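Introduction to Textiles and Everyday Materials
Unit 4: Printed garments and woven household goods
Course notes, Katalin Fülöp

These notes go with the second half of the unit. Read them before the workshop and bring the fibre chart from Unit 2.

1. Print on knitted cloth

Most sweatshirts are made from a looped-back cotton jersey, often with some polyester in the yarn. The outer face is smooth and takes print well. The inner face is looped or brushed. Large prints on the back of a garment are nearly always put on before the panels are sewn together, as a flat piece is easier to line up on the press.

Two kinds of ink come up in the reading. Plastisol sits on top of the cloth and can be felt with the fingers. Water-based ink soaks in and leaves the cloth softer, but white on a dark ground usually needs an underbase, and that adds weight. Curved lettering is a useful test of a print, because any stretch in the cloth shows up first in the spacing of the letters.

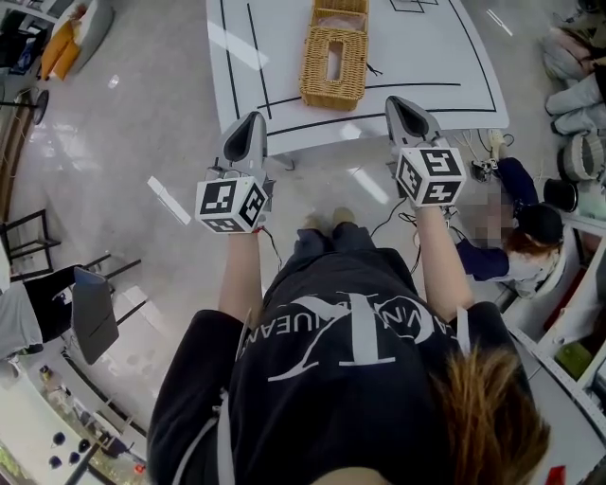 Fig. 4.1. Black hooded sweatshirt with a large white back print.

In the Panlow wash trial, set out in the reader, 38 printed panels were washed at the same setting and checked under a lamp. Cracking was found on 11 of them, mostly where the print crossed a fold. Bring your own notes on this, as we will compare them with the Bloxham results. Bloxham dried its panels flat and Panlow used a tumble dryer, so the two sets of figures should not be added together.

2. Cane, rattan and willow

Students often use "wicker" as the name of a material. It is the name of a way of making: stiff uprights (stakes) with more flexible strands (weavers) worked between them. The material may be rattan, willow, reed, paper cord or plastic.

Rattan is a climbing palm. Its outer skin is stripped off and sold as cane, and the inner core is cut into round or flat reed. The core takes dye and the skin does not, or only poorly. Willow is a rod used whole or split – it has a pith, which rattan lacks, and a cut end will show this under a hand lens.

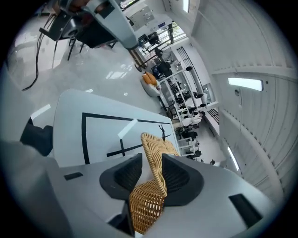

Soaking times differ as well. Thin round reed needs only a few minutes in warm water, while unpeeled willow may need several days. Over-soaked reed turns hairy and grey. The Kastia workshop sheet gives 58 minutes for its heaviest flat reed, but treat that as a figure for one supplier's stock.

Open patterns use less material and let air through, but they rack out of shape more easily than close ones. A firm border does much of the work of holding them square. When you draw a piece for your sample book, draw the border first and the sides second.
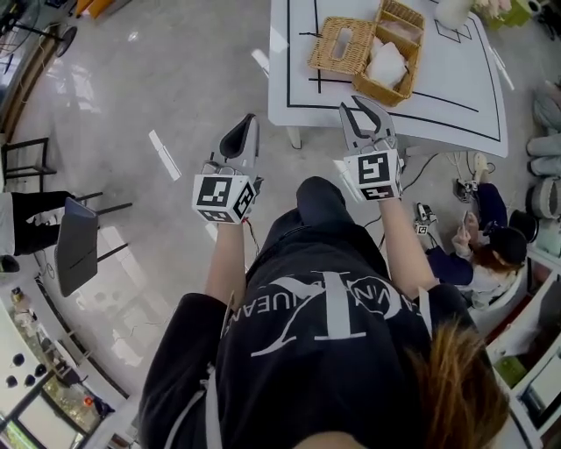
Can a wicker piece be washed?
It depends on the material and the finish. Unvarnished rattan can be wiped with a damp cloth and dried in moving air, away from a heater. Paper cord should only be brushed.

3. For the sample book

Mount one knitted sample and one woven sample per page. Label each with fibre, structure and finish. If you don't know the fibre, write "not known" and leave space for the test result.

Reading: Vetent reader, page 116 onwards. The section on dyes can be left until October.

Notes last revised March 10, 2020.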